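Print this message | E-mail this message to a friend

Re: [gripper-talk] curved fingers or flat jaws for cloth?
June 16, 2025
From: Saranya Reddy

Hema Rajan wrote:
> We got the Peltora handhelds too. Do yours pinch
> thin fabric OK? Ours keep skating off the hem.

Hi Hema! Same complaint here at first, but I've come around on the curved black fingers (they like a gathered fold much better than a flat edge). I go in steep, close slow, and let the other hand hold the rest of the shirt up. Wrist cameras are at 20 fps for now, and I'd love to hear what Femke runs hers at. Pics below! 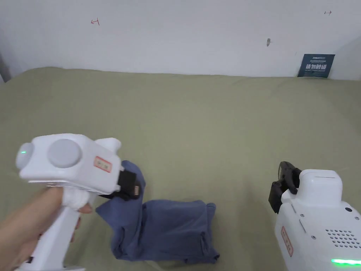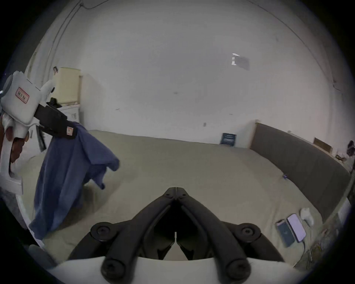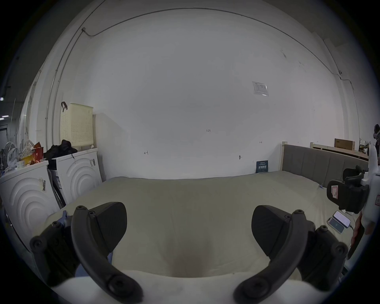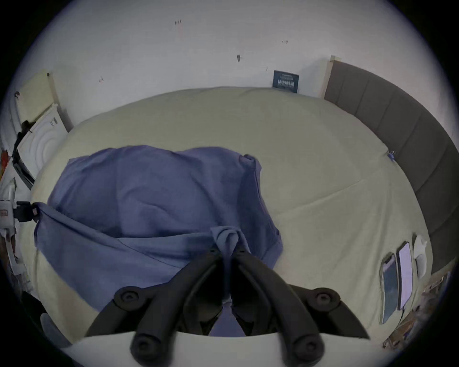 Handheld grippers at the bed setup; the last one has the fold pinched at the fingertips.

Recent messages:
- Flarix controller drops out (Femke Hoekstra)
- Palacios arm, 2 left
- Finger pads, which ones?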